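3. Installer le coin boissons

Bon, on attaque ma partie préférée ! Une fois la table essuyée (étapes 1 et 2), il reste à trouver une place à chaque chose.

1. Posez d'abord le mini-four, porte dégagée. Moi je le mets toujours sur le côté de la table, jamais au milieu.

2. Installez ensuite l'arbre à tasses vers le fond, sur sa base carrée, et tournez-le jusqu'à ce que les patères tombent bien sous la main.

3. Accrochez les tasses par l'anse. Gardez-en une sur la table, celle qui sert tout de suite (chez moi, la rose, évidemment).

4. Le panier tressé, c'est pour ce qui traîne : du maïs, des citrons, ce que vous voulez.

Attention : ne rangez rien sur le four, même éteint. Senga Crichton y a laissé un torchon en janvier et elle m'en parle encore...

Remarque : comptez 25 minutes la première fois, moins ensuite.

La tasse rose est sortie sur les deux vues :
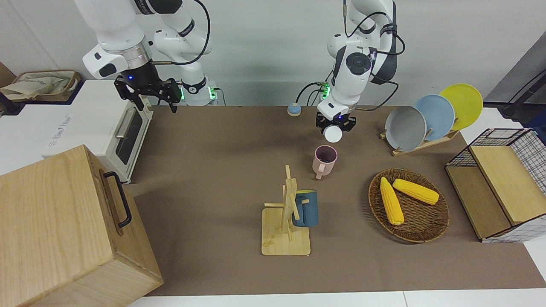
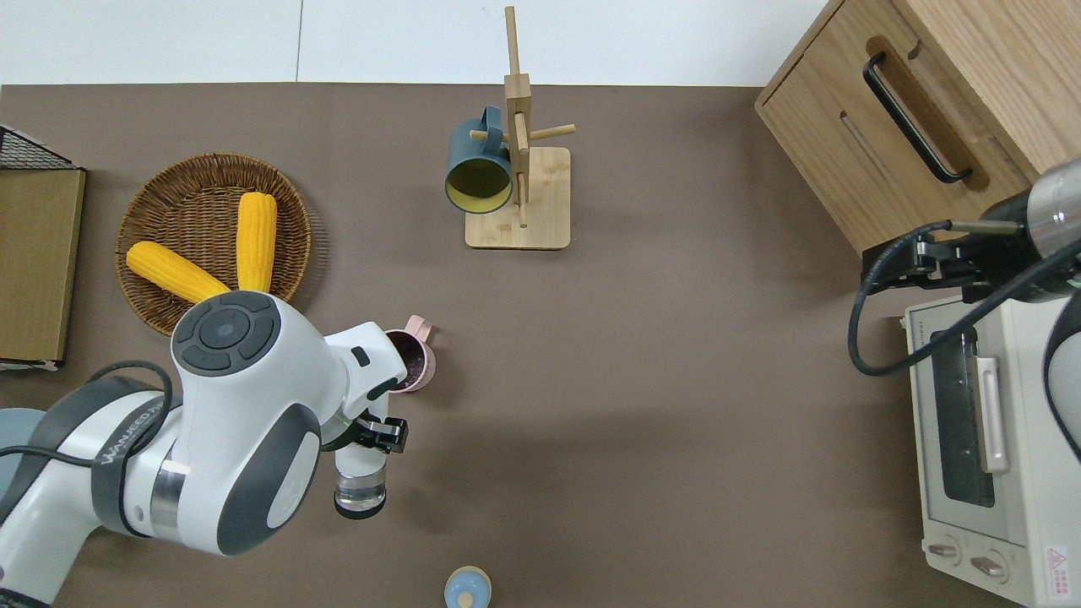 5. Branchez le four en dernier, directement au mur. Pas de multiprise, s'il vous plaît !

6. Faites-le chauffer à vide, fenêtre ouverte, et laissez-le refroidir avant d'y toucher. Pour le nettoyage de la grille, voyez la section 4.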